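Agyeman Two-Finger Gripper, Model 373
Spare Parts and Service

The Model 373 is supplied for the Bonthorpe bench arm and is supported in both physical cells and the Heketti simulation package. Operators are asked to complete the setup below before a new cell is released for use.

Finger Setup

Fit the fingers with the arm powered down. Tighten each base screw evenly, then open the gripper fully and confirm that both fingers stop at the same distance from the center line. Load the matching finger file in Heketti and run the open position over a countertop with mixed items, such as bottles and a cup lying on their sides.

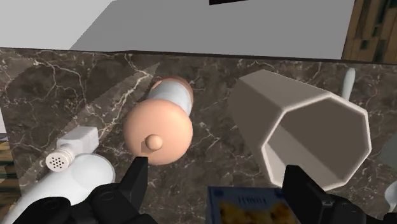 Routine Care

Wipe the finger tips at the end of each shift with a dry cloth. Check the base screws every 500 cycles. Replace fingers in pairs only; a worn finger must not be matched with a new one. After replacement, repeat the finger setup and save the new zero point.

Ordering

Finger pair, black: part 661
Base screw set: part 68
Sino connecting cable: supplied separately

Orders received before noon are processed the same working day. Please state the arm serial number on all service requests.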